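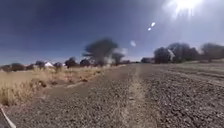 Home Tickets Field Rules Search

Ticket 686: Rover won't slow down on loose gravel
Opened by: Catinca Onu
Status: waiting on Kaede

OK, starting this one fresh, the old thread got way too long. The Kikuchi rover is supposed to drop to walking pace when the ground gets rough. That's rule 4 in our field rules and it's the one I care about most. Yesterday it held full speed for 200 feet before I hit the stop on the remote.

What I checked first:
- Remote stop: fine, tried it standing still and moving.
- Speed cap in the Vomico panel: set right, saved right, still there after a reboot.
- Rough ground flag: never came on. Not one time in the whole log!

So the cap works and the flag doesn't. I pulled the log into Idonow and the shake readings topped out at 49. Then I looked up our trigger and it's set to 2,000. Yuzuki thinks somebody typed it in using the old units back when we swapped the sensor board (might have been me, sorry).

Changed the trigger to match the new board, ran the bench test, flag comes on. Yay. But bench isn't field, and rule 2 says any change to a safety setting needs a second person to sign it before the rover goes out again. Nanami, can you do that? You know the board better than I do.
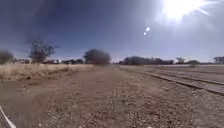 Other thing, and I'd like it written down properly this time. Our rules say nothing about driving next to rails. We have a line for public roads and a line for water, then it just stops. I'd want a set distance from the nearest rail, a spotter on foot the whole time, and an OK from whoever runs the line before we unload. Aoi says the road rule already covers it - I don't think it does, a train can't steer around us.

Also the low sun warning popped up twice and I cleared it both times without reading it. My bad. Can we make that one need a typed reason?

Update: Nanami signed the trigger change. Leaving this open until Kaede answers on the rail wording. Until then I'm keeping the rover on the Ustau lot at walking pace, flag or no flag.

Recent tickets
Remote battery reads full when it isn't
Who can clear a warning in Vomico?
Field rules: spotter vest and radio
Idonow export drops the last minute

Last updated 9/1/19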